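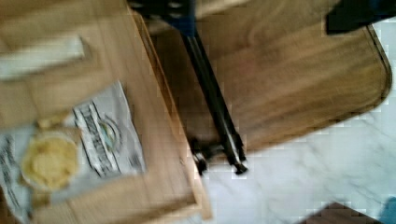
Where do opened snack bags go at the end of the day?
Back in the snack tray, with the top folded over twice and a clip on the fold. Bags that are nearly empty get tipped into the bowl by the sink and finished first.

Otgate Snack Tray Notes

README for the tray, the board and the shelf behind them

Kept by Thirumalai Joseph. Last gone over in September.

What this covers

The snack tray on the counter at Otgate, the cutting board that sits next to it, and the three bins of refills on the shelf. The coffee corner has its own notes and so does the fridge. If something isn't listed here, it probably belongs to one of those.

Files

tray_items.csv has one row for each kind of snack, with the name, the pack size in grams, the shelf bin and the date it was last bought.
restock_log.csv has one row each time somebody adds to the tray. It stands at 2680 rows.
swaps.txt is a plain list of things we stopped buying and what replaced them.
labels/ holds the sheets for printing bin labels. Print at full size or the holes don't line up with the bin fronts.

The log and the items file are joined on item_id. Old item numbers are never reused. There are 191 of them, and most belong to things we no longer carry.

Columns in restock_log.csv

log_id: counts up by one
item_id: matches tray_items.csv
packs_added: whole packs only, no halves
packs_removed: packs thrown out or moved to the bowl
when: morning, noon or evening
initials: two or three letters
note: free text, often blank

Before the log was moved to a spreadsheet, it was a notebook, and people wrote "a few" in the packs column. Those rows have packs_added set to 0 and the original wording in the note. Leave them out if you are adding up totals.

How the tray is set up

Bags lie flat. Standing them up looks tidier for an hour and then they slide over and the small ones end up underneath. Chips go toward the near rim, bars and boxed things toward the back. Nuts stay in their own jar on the shelf and don't go in the tray at all.

One layer only. If a bag has to go on top of another bag, the tray is full and the extra goes back in its bin.

The board is for cutting fruit, cheese and bread. Please don't park packets on it. Wipe it after use and stand it on its long edge to dry.

Restocking

Check the tray first thing and again after lunch. Take the oldest packs from the front of the bin. New packs from Mudaliar go in at the back. Write the row in the log before you put the bin away.

On Saturday the tray gets emptied completely. Shake the crumbs out over the trash, wipe the inside with a barely damp cloth, and rub along the corners where salt collects. Don't run it under the faucet. A little oil twice a year is enough for the wood, the same bottle we use on the board.

The counter wants a quick wipe too. Drirar spray is fine on it but should stay off anything wooden.

Ordering

Mudaliar delivers chips, crackers and the plain rice cakes. Puron delivers bars and dried fruit. Keep the two orders separate, even when both are short, because they are billed to different lines.

The monthly limit for packs is 1000 across both suppliers. We have never come close except in the month of the open house.

Known problems

Pack sizes in tray_items.csv are copied from the shelf price card, which is sometimes out of date. The bag itself is right when they differ.

Two flavors of chips shared one item number for most of last year. Nothing in the log can separate them now.

The "when" column has 14 rows that say "late." Treat them as evening.

The spreadsheet slows down past 3000 rows on the old laptop. Before it gets there, the first notebook rows will be split off into restock_log_old.csv, with the same columns.

Allergies

Anything with peanuts or sesame stays in the lidded bin on the bottom shelf and is not put in the tray, opened or unopened. If you bring something from home, leave the wrapper with it so people can read the ingredients.

Changes

Added the packs_removed column.
Moved the bars to the back of the tray.
Dropped the flavored rice cakes. See swaps.txt.
Fixed the label sheet for bin 3, which had printed one line too low.

Corrections go to Thirumalai, or write them in the note column and they'll be picked up at the next clean-out.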